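Taltska Skills Lab: Progress Report to the Guerra Fund
Reporting period ending in June

Dear friends at the Guerra Fund,

It hardly seems possible that another half of the grant has gone by, and I want to begin, as I always do, by thanking you for your patience with our paperwork. You asked for a short account of the evening reading course for hospital staff, and I will try to keep it short, though those of you who have had my letters before will know how that tends to go.

As you will remember, the course is for people who work in and near the operating rooms and who would like to read clinical English with more ease: porters, cleaners, supply clerks, a good many nurses, and lately a few people from the billing office who heard the laughter through the wall and asked to join. We had planned for one group and ended up with 2, and between them they have now met for 8 weeks. The early group starts at 5:30 and the later one at 7:15, which suits people coming off the day shift and gives them time for a sandwich.

The first unit was built on plain vocabulary for wounds and wound care. Incision, suture, swab, dressing, drain. We spent a whole evening on the difference between "stitch" and "suture" and who says which to whom, and it was one of the happiest evenings of the spring.

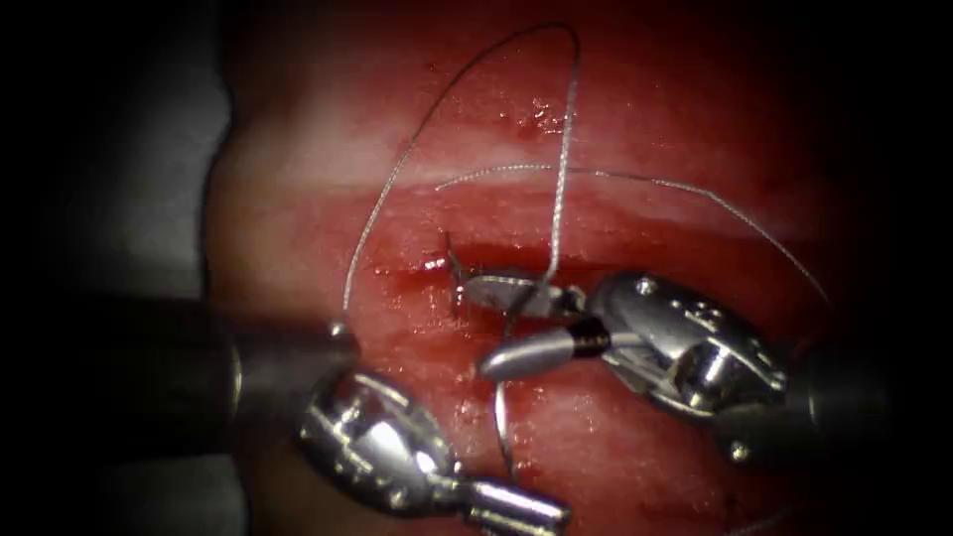

Kaja Krūmiņa wrote on her feedback form that the word lists were useful but far too long for one evening, and that she would much rather have had ten words and a story than a page and a half to carry home on the bus. She also asked for larger print. I took this to heart (she was quite right, and two others had said much the same to me over coffee), so from the fourth week on we cut the lists down and gave each one a short story to go with it. Attendance at the later group, which had begun to sag a little, picked up again very nicely after that.

The second unit is on labels, leaflets and instructions. It has been slower going, I must admit. Leaflets are written in a kind of English that no one speaks, with sentences that go on for half a page and then stop at a warning, and even our strongest readers got tangled up. We now read them aloud in pairs, one person reading and the other saying it back in everyday words, and the room gets wonderfully noisy.

On the money side, printing has cost us more than we expected. Skilel, who did our first booklets, raised their prices in the spring, so we moved the second booklet to Tredix and were pleased with the result, apart from a muddle over the staples that was soon put right. We ordered 80 copies and have a small stack left for the autumn. The room is still free to us, bless them, and the tea and cookies come out of our own kitty, so you won't find them in the accounts.
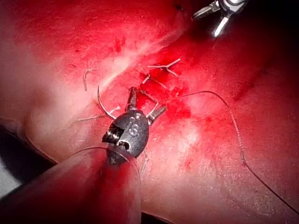 Will the course carry on through the summer?

We plan to stop for July and August, when so many of our learners are covering for colleagues on vacation, and start both groups again in September.

When we come back, Ieva Hunt will take over the early group, and I will stay with the later one. She has already sat in on several evenings and has rewritten the unit on appointment letters from top to bottom, much to its benefit. We would also like to try a small lending shelf, with easy novels and a few magazines, and I will send you a separate note on what that might cost once I have been around the secondhand shops.

The attendance sheets and the receipts are in the envelope with this letter. Please do come and visit us in the fall if any of you are passing through. There is always a chair, and the later group would be delighted to read to you.

With warm thanks from all of us at Taltska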